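Print this page | E-mail this thread

One bin for rags, or a bin per room?
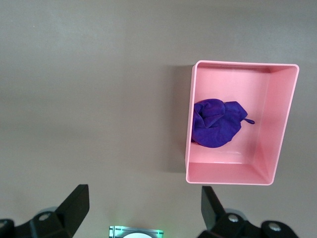
**natison_mom** wrote:
Ok so I need opinions, quick, bc I'm redoing the whole laundry closet before my sister gets here in July. We've been throwing every cleaning rag in the house into one big hamper and it's a mess. Kitchen rags, bathroom rags, the thing we wipe the dog with. So new plan is small open bins. Started with the pink one, and so far the purple cloth is the only thing in it. That's the bathroom cloth. Question is do I get more bins in other colors, one per room, or is that nuts for a small house? Two adults, two kids, one dog. Closet shelf is not deep.

**Gisudetti** wrote:
One per room. Did it years ago, never went back. Color of the bin = color of the cloth if you can manage it, kids get it right away. Mine could do it before they could read.

**vpop_378** wrote:
Disagree. You'll end up with a row of bins with one rag each, taking up a whole shelf. Wash is wash. Hot water, done. I keep one bin by the machine and run it when it's full.

**Gisudetti** wrote:
You wash toilet rags with dish towels??

**vpop_378** wrote:
On hot. Yes. Still alive.

**natison_mom** wrote:
lol ok that's a no from me. Sorry Valentin. Toilet stuff stays seperate whatever happens.

**emanuel.voicu** wrote:
I'd go two bins. Kitchen in one, everything else in the other. More than that and people stop caring which is which. We tried 5 at our place — by the second week there were socks in three of them.

Also, don't toss them in balled up. A crumpled cloth stays damp in the middle and starts to smell. Hang it over the rim till it's dry, then drop it in.

**natison_mom** wrote:
Yeah guilty, mine's just scrunched up in there. Didn't think about it. Doesn't the rim leave a crease tho

**emanuel.voicu** wrote:
It's a rag

**natison_mom** wrote:
fair

**buzatu_lane** wrote:
Open bins are fine but get ones with holes in the sides if you're putting anything damp in. Solid walls = no air. I had solid ones under the sink and the bottom was always slimy. Scrubbed them out every weekend, got sick of it, switched to wire baskets. Wire does snag microfiber though so pick your poison.

**Gisudetti** wrote:
Solid is better for bathroom imo. You can wipe it out. Wire basket drips on the shelf and then you've got a shelf problem.

**buzatu_lane** wrote:
Only if you're putting them in sopping. Wring it out first!

**vpop_378** wrote:
This is a lot of rules for rags. Nobody's going to follow all this by August.

**natison_mom** wrote:
You haven't met my sister. She alphabetizes spices. I need this to look like I've got my act together for 5 days, after that it can all fall apart.

Ok another one — labels? Tape on the front or just go by color? My husband mixes up pink and anything close to pink, so if I get a red one for kitchen that's trouble

**emanuel.voicu** wrote:
Masking tape and a marker. Comes off clean when you change your mind, and you will. Don't buy the fancy chalk ones, they smear the first time somebody's hand is wet.

Skip red. Get a blue or a white for kitchen.

**Gisudetti** wrote:
White shows every stain. Blue.

**natison_mom** wrote:
Blue it is. So: pink = bathroom, blue = kitchen, dog towel gets a hook on the back of the door and doesn't go in a bin at all. Two bins total. Measured the shelf, they fit side by side the short way with a bit of room left for the detergent

**vpop_378** wrote:
So you went with two. One more and I'd have said I told you so

**Gisudetti** wrote:
Still think you'll want a third for dusting cloths. Those shouldn't go in with bathroom either, they pick up lint like crazy. And no fabric softener on any of it, makes microfiber useless.

**natison_mom** wrote:
Did NOT know that about softener. Been using it on everything. That explains my windows

Will think about the third. Off to get the blue one before the store closes, its already 8:40

Reader comments

**cornadent** — We use a mesh laundry bag clipped inside the bin. Pull the whole bag out, zip it, straight in the washer. No touching the gross ones.

**lindy_k** — with the poster who does one bin. life is short

**buzatu_lane** — cornadent where do you get the clips? Mine keep popping off when the bag's full.

**cornadent** — just binder clips from the desk drawer. Big ones

Print | E-mail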